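6/5/19 - teardown bench, Ollow towers

Second tower from the Pleltcombe lot. Side panel off, case laid flat, working from the top down. Same black desktop case as the last one so the order should carry over. Dust not bad. Case screws are in the lid of the parts tin, dont tip it.

Order for now: drive, memory, CPU, then power supply last so the cables stay put while we work. Trajkovski sheet says supply first, I think that's wrong for this case, too much loose cable flopping on the board.

Drive goes upright in the gray printed fixture, label out so the barcode can be scanned. Leave the blue rail on it until the serial is logged.

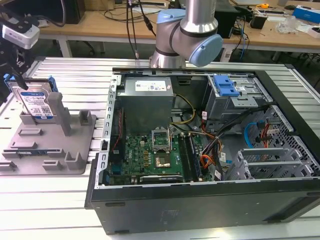

Do the red and blue SATA cables get kept with the tower?

Keep them, bag both and write the tower number on the bag. Prorkham wants them back with the case.

CPU - lift the retention frame all the way before touching the chip. Edges only. Old paste comes off with wipes, the 16 pack is nearly gone, reorder.

Power supply: copy the rating off the white label into the log before it gets buried in the bin. Last lot had one written down as 600 and then as 88 on the next line, no idea which is right, recheck.

To do
- more anti-static bags, small
- ask Ollow if they want the caddy rails seperate
- label for shelf 2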